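Notebook, April
Open day visit, Cardale building, simulation group

Writing this up the same evening while I can still read my own scribbles. We got there at 9:40, early enough to get the good coffee, and the Mureo people already had the big screen going in the front room. I'd expected a slide deck for the first hour and we got maybe ten minutes of one (bless them), then straight to the sim.

Quick background for anyone on our side who missed the emails. Mureo is their scene package, the part that builds furnished rooms and drops objects into them. Drandar is the piece that runs the arm and keeps the logs. They come as one install now, and that was half the reason I wanted to go. Our own setup still needs two machines and a lot of patience to do the same thing.

The demo they spent the most time on was tabletop-style picking without the tabletop. The arm's in a living room and the things to pick up are on a sofa! I loved this. Every pick test we've run in the last year has been on a flat gray table, and I've been grumbling for months that it tells us very little about a house. A sofa seat has a crease in it, it's dark, it has a weave, there's an armrest to run into. The guy driving let us call out questions while it ran, and I used up more than my share.
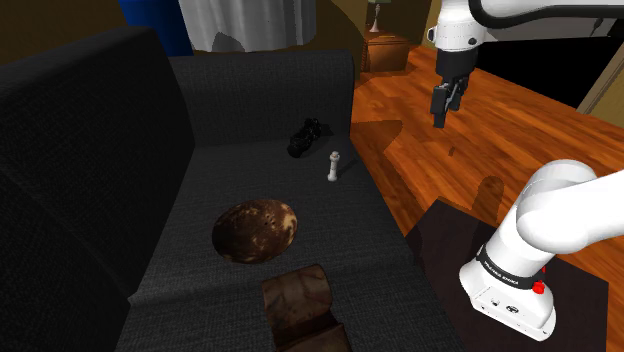

What I kept asking about was contact. How soft is the seat? The answer is that it isn't, not yet. The cushion is a rigid shape with a friction value on it, so nothing sinks in, and a gripper finger that comes down too low just hits a hard surface. They were up front about it. A soft version exists on a branch but it slows everything down badly, and they'd rather ship the fast one first. Fair enough, though it means I wouldn't trust any number about pushing down into fabric. For approach paths and for vision I think it's fine as it stands.

Second thing I asked: where do the objects come from? The library they showed has 486 models in it, and 56 of those are ones they've tagged as awkward, meaning shiny, very dark, or a shape with no obvious place to grab. Scenes get filled by a random draw with a setting for how many awkward ones you allow. They'd turned it up for visitors. A glossy black lumpy thing on a charcoal sofa is just mean, and I said so, and got a laugh. A white chess piece next to it is the easy one as far as seeing it goes, but it's skinny and it stands on a small base, so you'd better come in straight or you'll knock it over.

Somebody from the back of the room wanted to know if the shadows are real shadows or painted on. Real, computed per light, and you can move the lights between runs. I wrote LIGHTS in capitals and underlined it twice. Our detector falls apart whenever the sun comes in from the side, and we've been trying to fix it by collecting more pictures in the afternoon, which is a silly way to live.

Then they switched to another view and talked about camera placement for a while. You can put as many cameras in the room as you like, they all save at the same tick, and you get depth along with color from each one. I asked how many they run with normally and the answer was four, with two of them low. Low views are good for telling whether a finger is above a thing or behind it. From up high I really couldn't have told you how much clearance the gripper had, and from down at seat level you can read it right off, with plenty of air between the fingers and the stuff on the cushions. I'd like to try a low one on our bench too, even just clamped to the table leg.

Small gripe: the playback tool. It's slow to scrub and the time readout is tiny. One of the Biswas folks (they're the ones hosting the download server) told me over lunch that a rewrite is coming, and that the log format won't change, so anything we record now should still open later. Good sandwiches, by the way. Get there before noon if you go next time, the room fills up.

After lunch we got hands-on. Eight stations, and I shared one with two people from a warehouse outfit who had never touched a sim and did better than me, ha. You pick a target by clicking it, the planner proposes a path, and you can drag the wrist around before you let it go. I got the hang of it on my third try. The view from my station was the low one, looking across the seat with the arm standing behind the sofa, and I left it paused with the gripper open for a good while and fiddled with the approach angle for the upright piece in the middle. Going in from directly overhead felt safest to me. Coming in on a slant from the armrest side, I kept worrying about the black lump next door. 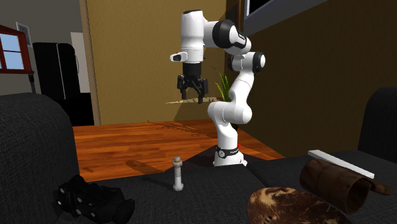
To do back at the lab

Ask for the Mureo trial license. They said to use the group address and mention the open day.

Check disk space on the shared machine. The full object library is 51 GB unpacked, and I'm pretty sure we don't have that unless somebody clears out the old table runs (mine included, I know).

Make a list of our own awkward objects. They'll take scans from outside groups and add them to the draw. I'd vote for the black tape dispenser first.

Try one low camera on the bench before we buy anything. The spare bracket is in the drawer under the soldering station, or it was.

Rerun our grasp scorer on the 35 sample episodes they gave out on the stick. I've copied them over already, folder name is cardale_visit. Don't rename it, the loader has the path baked in.

Open question for the group meeting: do we move our own arm model over to Drandar, or keep our current one and only borrow the rooms? I lean toward borrowing the rooms. Moving everything would eat the summer, and the lighting control is what I want most anyway.

Also I left my gray notebook charger at station 5. Have emailed them.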